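Die Essecke wird dunkel

Im November habe ich angefangen, die Essecke zu streichen, und fertig bin ich immer noch nicht. Der Rest der Wohnung ist weiß, so wie sie mir übergeben wurde. Nach zwei Wintern hatte ich davon genug. Ich wollte eine dunkle Wand hinter dem Tisch und dazu das alte Sideboard in Mattschwarz.

Mit dem Sideboard habe ich begonnen, weil ich es in den Keller tragen konnte und oben nichts abkleben musste. Arnel Galang hat mir seinen Schleifer geliehen, dazu drei Körnungen Papier. Die Türen waren nach einem Nachmittag glatt. Für die Kanten habe ich zwei weitere Abende gebraucht, weil der alte Klarlack dort dick in den Profilen saß und nur von Hand herausging. 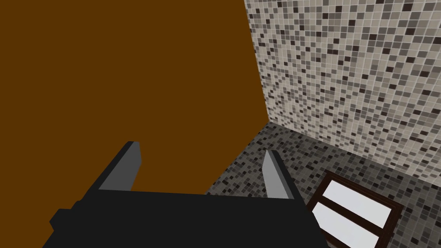 Schwarz außen, hellgrau an den Innenseiten der Finger

Den Lack habe ich bei Sarmiento gekauft, die Dose für 49 Euro. Billigeren gab es auch, aber der war seidenmatt, und seidenmatt hatte ich schon am Schuhregal. Dort sieht man jeden Fingerabdruck. Der Verkäufer hat mir eine Schaumrolle mit abgerundeten Enden mitgegeben, und die war ihr Geld wert. Mit der Lammfellrolle aus dem Keller bekam ich auf dem Probebrett eine Oberfläche wie Orangenhaut.

Zwei Schichten haben nicht gereicht. Nach der dritten war das Holz überall gedeckt, nur an der Rückwand schimmert es noch durch, und die steht sowieso zur Wand. Zwischen den Schichten habe ich jeweils eine Nacht gewartet und mit feinem Papier kurz angeschliffen.
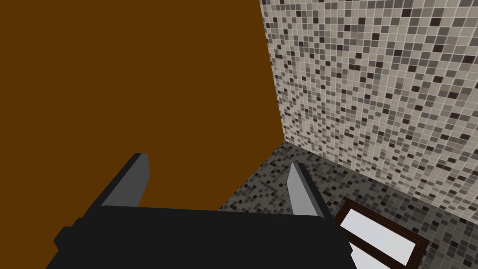
Mattschwarz hatte ich mir einfacher vorgestellt. Auf der Farbkarte ist es eine gleichmäßige Fläche, auf einem Möbel kommt es auf die Form an. Große Flächen schlucken das Licht, gerundete Kanten geben ein wenig davon zurück. Am schwarzen Gehäuse des Greifers ist das gut zu erkennen, da zieht sich entlang der Oberkante ein weicher heller Streifen von links nach rechts. Mein Sideboard hat an der Deckplatte eine ähnliche Rundung, und abends unter der Lampe liegt dort derselbe Streifen. Zuerst hielt ich ihn für einen Fehler beim Rollen und habe noch einmal geschliffen. Der Streifen war danach wieder da.

Für die Wand stand ich lange zwischen zwei Tönen. Der eine hieß Lomolow, ein Grau mit viel Grün, der andere Varkbridge, ein Rotbraun, das je nach Licht ins Violette geht. Ich habe von beiden Proben auf Pappe gestrichen und sie eine Woche lang an der Wand hängen lassen. Morgens gefiel mir das Grau, abends das Rotbraun. Aileen Lagman war zum Essen da und meinte, ich säße morgens doch sowieso nie an diesem Tisch. Damit war es entschieden.

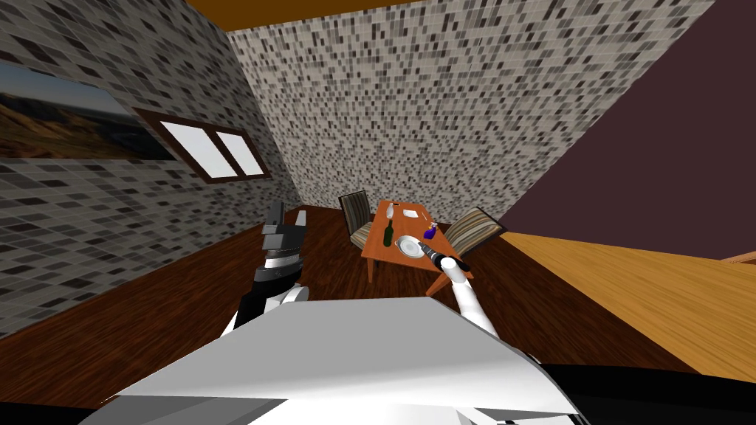
Mosaikfliesen in Grau, Schwarz, Weiß und Beige, rechts daneben eine dunkle Wand in Rotviolett

Fliesen kamen kurz auch in Frage, wenigstens ein halbhoher Streifen. Der Kostenvoranschlag lag bei 2.000 Euro ohne Material. Für die Farbe komme ich mit Rolle, Kreppband und Folie auf knapp unter 100 Euro, wenn ein Eimer reicht. Bisher sieht es danach aus.

Die erste Schicht ist seit gestern drauf und noch fleckig. Neben der Steckdose habe ich schlecht abgeklebt, da muss ich mit dem kleinen Pinsel nacharbeiten. Das Sideboard bleibt so lange im Keller. Den Schleifer bringe ich Arnel diese Woche zurück.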